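Newsroom | Water & Environment

Naseri Basin Groundwater Project Will Share Its Well Records With Every Landowner in the Valley

By Mahnaz Ghasemi, Communications
March

PROLTMONT – Anyone who has lived in the Naseri Basin for a while has a story about a well. Maybe it was a grandparent's hand-dug well that never failed, or the one out by the orchard that started pulling sand a few summers back. We've been lucky enough to hear a great many of those stories at kitchen tables over the past year, and we are very happy to announce that the Naseri Basin Groundwater Project is now ready to give something back.

Beginning this spring, water level records from 97 private and public wells will be free to read for all residents, along with a plain-language guide to what the numbers mean. The records cover the shallow gravels near Dinon as well as the deeper sandstone that supplies most of Proltmont, where the deepest well in the program reaches 2168 feet.

"People kept asking us, very politely, what we were going to do with all those measurements," said Harish Chauhan, the project's lead hydrogeologist. "They let us onto their land and held the gate open for us, and some of them sent us home with squash. They ought to be able to see what's under their own fields." 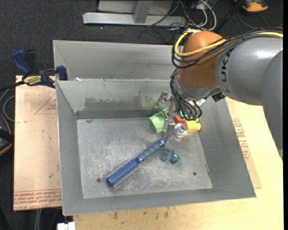 Groundwater moves slowly, and a basin can take decades to show the effects of choices made at the surface. Rain and snowmelt soak in along the foothills and travel down through the gravel toward the valley floor, where wells and springs draw the water out again. When Chauhan speaks to local groups he likes to ask them to think of a leaky bowl. Pour water in anywhere along the edge and it heads for the same low place, and what leaves through the holes is gone whether or not anyone is pouring. A real aquifer is a good deal messier than that, of course, being full of clay and fractures, but the picture does help folks see why a pump at one end of the valley matters to a neighbor at the other.

The project will also offer free level checks to 400 more households, with first places going to homes on the Zaria bench, where records are thinnest. Nestor Mercado, who coordinates the field visits, expects each check to take less than an hour. Well owners may ask to have their exact location kept private.

To sign up, stop by the Proltmont office or call and ask for Nestor. We'd love to hear your well story, too.

Media contact: Mahnaz Ghasemi, Naseri Basin Groundwater Project, Proltmont
© Naseri Basin Groundwater Project. All rights reserved. | Back to top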